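# Planning a Budget for a First Robot Arm (and All the Things That Go With It)

*April 2018*

If you are reading this, somebody has probably told you that yes, you may have a robot arm, and could you please put together some numbers. Congratulations! It's a lovely moment, and I remember mine well. I went straight to the arm catalogs, picked a favorite before lunch, and wrote a budget with one big line in it and a couple of small ones. Then I spent most of the following year walking back to the same office to ask for more money.

So this page is the way I do it now, after helping to set up benches at Skoment and later at Gralero, which are very different places with surprisingly similar shopping lists. I work in tabletop handling: picking things up, putting them down, sorting, tidying, packing small goods. If you're welding or lifting engine blocks you'll need a different guide, although the part on spares might still do you some good.

Get yourself a cup of coffee and a plain spreadsheet. It takes an afternoon, or two if you have to go and measure things.

## Step 1: Write down the work before you write down the machine

Open a blank sheet and list every job you expect the arm to do in its first year. Use ordinary words. "Move the sponges from the tray to the bin" is a much more useful line than "general pick and place," and it will help you later when a salesperson asks what you need and you have forgotten everything you ever knew.

Next to each job, put:

- the heaviest thing it will have to lift
- the widest thing it will have to close on
- the softest or floppiest thing
- how far the arm has to reach, measured on your real table with a real tape
- how often the job will happen in a day

The widest item matters more than people expect. At Skoment we chose an arm for weight, quite proudly, and then found that the gripper we'd ordered with it couldn't open far enough for one of the boxes that we handled every single day. The arm could have lifted that box all afternoon. It just couldn't get hold of it.

When your list is done, mark the jobs that really must work in the first three months. Everything else goes in a second group called "later," and "later" doesn't get to push up the price of the arm.

## Step 2: Split the money into five pots

I use five pots and I fill in all of them before I ask for a single quote. Working with shares of the whole keeps me from falling in love with anything.

| Pot | What goes in it |
|---|---|
| The arm | Arm, controller, cables, mounting plate |
| The hand | Gripper, fingers, pads, wrist camera and its bracket |
| The bench | Table, lighting, power, guarding, emergency stop |
| The stuff | Bins, mats, blocks, boards, test objects, wrapping |
| The upkeep | Spares, shipping, training time, service visits |

Set aside 34 percent of the total for the last three pots together, and write that figure at the top of the sheet where you can't avoid looking at it. You may end up with a larger share. I have never finished with a smaller one. If the arm and hand you want will only fit when you squeeze those pots, you've picked too much arm, and it's a great deal nicer to find that out now.

## Step 3: Get quotes that you can compare

Quotes come in all shapes. One seller folds in the cables and the mounting plate, another lists every screw, and a third leaves off shipping until the very end (you can guess how I learned to look for that). Make your own form and ask each seller to fill it in. Mine asks for:

1. The arm with everything needed to switch it on
2. The gripper, with the adapter that joins it to that particular arm
3. One spare set of fingers and two spare sets of pads
4. Shipping to your door, including any lift or pallet charge
5. Software costs for the first year *and* the second
6. How long the quoted price stands

Ask for the price to be held for at least 30 days. Approvals wander from desk to desk, and if the quote runs out while yours is sitting in a tray, you may have to begin again. It happened to us at Gralero with a perfectly good offer and I was grumpy for a week.

Also ask how long a replacement finger takes to arrive. Write down the answer, even if it's "it depends." A cheap part that takes two months to come can stop you just as thoroughly as an expensive one.

## Step 4: Measure the table twice

Now for the bench, which is my favorite part, though I know I'm in the minority. Lay paper on a table and draw the reach of the arm on it. Then put your bins and trays on the paper and see what's left. Tall bins are the usual trouble. The hand has to come over the top and down inside without bumping the wrist, and that takes more room above the table than you'd think from looking at the arm's reach on a drawing.

Have a look at the surface as well. A pale, plain top is kind to cameras, and joined panels are perfectly fine as long as they sit level with each other. Run your palm across the joins. If you can feel a step, so will a small block being slid across it, and you should put a bit of money in the bench pot for leveling or for a new top.

For lighting, buy soft and even lamps before you buy a fancier camera. We had a project we called Ametepe where we were all set to order a better camera, and two plain diffused lamps cleared up the trouble for a fraction of the money.

## Step 5: Count on things wearing out

Fingers and pads get used up. They rub on tables, they catch the lips of bins, they tap against boards when somebody has the height a touch wrong (everybody has the height a touch wrong at the beginning). A black finish will often go first at the tips, where you get little chips and scuffs with lighter material showing through. I don't replace a finger for that alone, but I do make a note of it, and I check the shape and the grip of the pads at the same time.
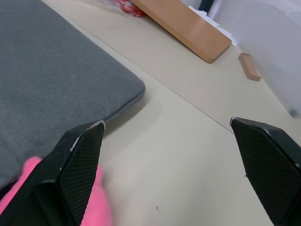
Textured pads are worth pricing on their own line. On smooth things like wrapped packages they help the hand hold on, and on fuzzy or spongy things they can pick up lint, so budget for a soft brush and somebody's few minutes to use it. If the pads come off separately from the fingers, you'll be buying pads much more often than fingers, and that's a happy state of affairs. If the two are sold as one piece, ask the price of the whole piece and work your upkeep pot from that.

My own rule is to inspect after the first 100 hours of use and then adjust. On the Droneck bench, which ran a mixed set of soft and hard objects, we logged 224 hours before we changed the first pair of pads. Please don't borrow that number for your budget, though. It belonged to our objects and our table, and yours will give you a different one. Keep a little log from day one and by the second year you'll have a number of your own, and your upkeep line will practically write itself.

## Step 6: Give the ordinary objects their own line

It's easy to be careless here because each thing costs so little. Wooden blocks, a flat board, a felt-like mat, paper, a plastic bin, something soft, something in crinkly clear wrap. Any one of them can come out of petty cash. All of them together, bought twice because the first lot got mixed up or chewed up, make a real sum.

I like to choose test objects in pairs that disagree with each other: one stiff and one floppy, one dull and one shiny, one very thin and one chunky. Clear wrapping deserves a special mention because it catches the light and can be hard for a camera to read. If your real goods come wrapped, test with wrapped goods, and buy enough of the wrapping to replace it when it gets tired.

Buy duplicates of anything you intend to compare results on. Shops stop carrying things. A bin that was on every shelf in spring may be gone by fall, and its replacement will be just enough taller to spoil your placing height.

## Step 7: Put the whole thing on one page

When the pots are full, copy the totals to a single sheet. I put the must-have jobs from Step 1 at the top, the five pots underneath, and a short timetable at the bottom with the delivery times from the quotes. Then I add a line for the second year, even if it wasn't asked for. The second year holds software renewals, fingers, pads, and whatever moved over from the "later" group, and people who approve budgets are much kinder about costs they've met before.

Go through it once more with whoever will be running the bench day to day. Ask them what's missing. In my experience they'll say storage, and they'll be right: the spare hand, the bins, the boards and the half-open packs of test objects all have to live somewhere. Add a shelf with doors to the bench pot, and a box of labels while you're at it.

After that, send it off. Keep your original spreadsheet with all the workings, save the quotes in the same folder, and put a reminder in your calendar a week before the earliest one expires.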